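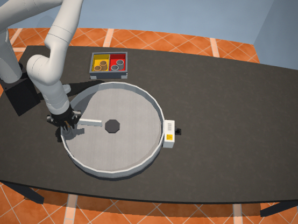 *Large round tray, dark grey table.*

**Clear wax on a burnished pot: leave it or strip it?**

Bought a small burnished bowl at the Traltudau market, 12 cm across, lovely thing. Got it home and it smells of furniture polish. Someone has clearly waxed it. The label underneath says Painemal, which may be the potter, the village or the shop. Do I take the wax off, or will I ruin the shine? I paid 80 for it, so I'd like to ruin it slowly if at all.

**Jadow**

Leave it alone. The shine on a burnished pot comes from rubbing the clay with a stone before firing, and solvents can take it off along with the wax. Wipe it with a soft dry cloth and stop there. No water, inside or out – low-fired clay drinks it and the surface goes blotchy. The smell fades. Mine took 5 months.

**kilnshelf19**

White spirit. Worked on my sideboard.

**Lerner**

Please don't do the sideboard thing. I agree with Jadow, except that I'd keep it out of the sun too, as warm wax goes tacky and collects fluff. If it really bothers you, ask a ceramics conservator and be sitting down for the quote.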